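Monday, June 13, 2022

Open day notes, bench 2. Writing this the same evening while I still have the order of things straight. Anybody who was on the other benches, add your own pages after mine.

Doors at ten, first people in a few minutes before that, and from then until lunch I don't think I sat down once. I had the pick-up bench, which was the one I'd asked for, and I'd ask for it again tomorrow! Faustino Nava had the sorting line by the window and the talk in the big room, so we only crossed paths at the coffee machine. The sign-in sheet says 153. We'd guessed 60 and put out chairs for 60, so the talk was standing room for a lot of people and they stayed anyway.

What the bench was showing: one arm, two fingers, small stuff off a table. I kept the plan from the dry run - let people see it do something easy first, then get them to pick what it goes for next. Hand tools first (screwdriver, the little hex drivers), then the flat and fiddly things, then whatever they dared me to try. The dares were the best part by a mile.

The tile spacer was the hit of the day. I hadn't expected that at all. A screwdriver has a handle, and everybody can see how you'd get hold of a handle, so when the arm takes it they nod and wait for the next thing. A spacer lies flat and there's hardly anything of it. The fingers have to come down so close to the table that people lean in and hold their breath, and when it comes up by one arm of the cross there's an actual cheer. I had a man who lays floors for a living stand there through three rounds of this. He told me he drops those things all day and would pay good money for something that followed him around picking them up. I wrote that down because it's the kind of use we never put on our own list.

Running tally for the spacer, from the tally marks on my sleeve of the clipboard: clean lifts more often than not in the morning, worse right after lunch, good again by three. I think the after-lunch dip was me. I'd bumped the table with my hip carrying the second box of parts in and didn't re-zero the height. Once I did, it went back to how it had been. Lesson for next time, re-zero after anybody touches the table, and that includes me. I'd like a strip of tape on the floor at the table legs so we can see at a glance whether it's moved.

Things people asked, as near as I can remember them:

How does it know how hard to squeeze. Asked more than anything else, mostly by people with kids next to them. I let them put a hand in the spare gripper on the side bench, the one that isn't attached to anything, and work the fingers by the knob. That answered it better than I could. We should have two of those out next time, there was a line.

Can it see color. Yes, and I let them call out colors. Red and yellow are easy on the table we have. Pale things on a pale table are harder and I said so.

Why is the camera down at the hand and not up on the ceiling. I like this one. I told them to try threading a needle by looking at it from across the room. One of the Jerex people, who'd come as a group, said they have theirs overhead and lose sight of the part at exactly the moment they need it. We got into that for a good while and I let the line back up, sorry to whoever was waiting.

What happens if it misses. It tries again from a slightly different angle. I'd rather show that than hide it. The misses got more questions than the lifts did and people seemed to trust the thing more after they'd seen it miss and recover. Faustino said the same about the sorting line.

Is it going to take somebody's job. Two people, both polite. I talked about what it's slow at, which is nearly everything, and about the work it's meant for, the clearing and sorting at the end of a shift that gets left for the morning. I don't know if that was a good enough answer. I'd like us to talk about it as a group before we do this again.

Visitors worth following up. The Jerex group, see above. They left a card and want to bring over a tray of their own parts, which I would love. A teacher who wants to bring a class in December, she'd need the morning and a lower table, or steps. Two people from Akell who spent nearly all their time at Faustino's line but came over at the end and asked sharp questions about finger wear. I showed them the old pair with the inner faces rubbed smooth next to a fresh pair and they took turns running a thumbnail down the ridges. They use something similar and change theirs on a calendar. We change ours when they start slipping. They thought that was brave.

Minhas was supposed to send somebody and I never saw them, unless they came through while I was at lunch. Check the sheet.

Settings, so I can get back to them. Approach speed at 60 percent for the whole day. I'd tried it faster in the dry run and it's fine mechanically, but people jump, and with little ones up against the barrier I'd rather it looked calm. Pause of 5 seconds above the object before it goes down. That was for the talking - it gives you time to say "okay, watch the left finger" and have them be looking at the left finger when it matters. I'd keep the pause. Jaw fully open on approach for the tools, which looks dramatic and also forgives me when I've put the thing down crooked.

What didn't work. The flat washer. I can get it maybe one time in four and the crowd loses interest before the fourth. Either we put a soft mat under it so a finger can get an edge down, or it stays in the box. The coin somebody's grandfather produced from his pocket was the same story, though he was delighted that we tried and came back later with a bottle cap, which went first time. Big round of applause for the bottle cap!

The Plilberg stand we borrowed for the monitor is too short. Anybody past the second row was looking at the backs of heads, and the live picture from the hand is what pulls people in. Once they work out which finger on the screen is which finger on the arm you can see it click and they start giving it directions out loud. "Left, left, no, down." I never got tired of it. Put the monitor up high on the wall, or get a second one facing the hallway.

Also the microphone on bench 3 was bleeding into mine all day. Not the end of the world, but I've got no voice left tonight.

One nice exchange I want to keep. A girl, nine or ten, watched several rounds without saying a word, then asked whether the arm gets to choose which thing it picks up. I said no, I choose, or you can. She thought about it and said it should get a turn. So we set it to pick at random out of what was on the table and she called what she thought it would go for before each move. She got three right in a row and was thrilled. After that I ran it that way for anybody with kids, and it's a better demo than the one I'd planned. The random pick is a one-line change, it's saved under the open day profile, please don't clear it.

Notes for whoever takes bench 2 next:

Get there early enough to run the whole set twice before doors. I ran it once and found the crooked cable with people already watching.

Bring water. Bring more than you think.

Let visitors put the objects down themselves. They put them in ridiculous places and it's far more fun, and it stops anybody from thinking you've rehearsed it. Just keep them on the outside of the line until the arm is parked.

Don't stand on the window side, you block the light and the color calls get worse.

Keep the spacers in a cup with a lid. I started with a full bag.

Talk about the fingers early. Everybody wants to know about the fingers.

Still to do this week: send Faustino my list of questions so he can put it with his, call the teacher about December, email Jerex about the tray and ask how big the parts are, look at the washer problem with the soft mat, measure for a wall bracket. I also want to try the spacer standing on edge, leaned up against something. The floor guy asked for it right at closing and I'd already shut down, and I've been thinking about it ever since.

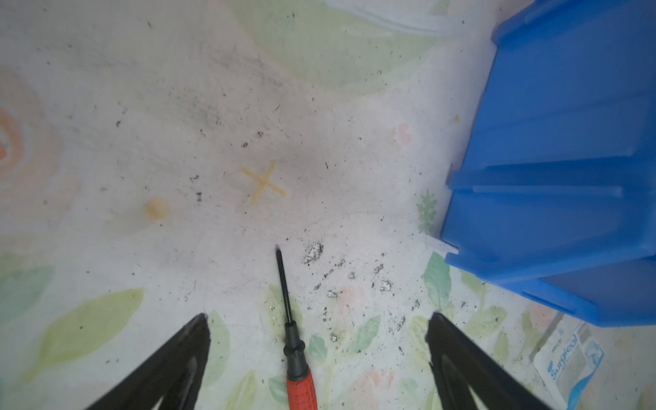 He left me his number, so if it works I'm going to call him and have him come back to see it. My guess is the fingers come in from the side for that one, with the jaw only part open, and I'll need to drop the approach speed some more. I'll start on it first thing tomorrow before the bench gets claimed for anything else, and the numbers will go on the next page.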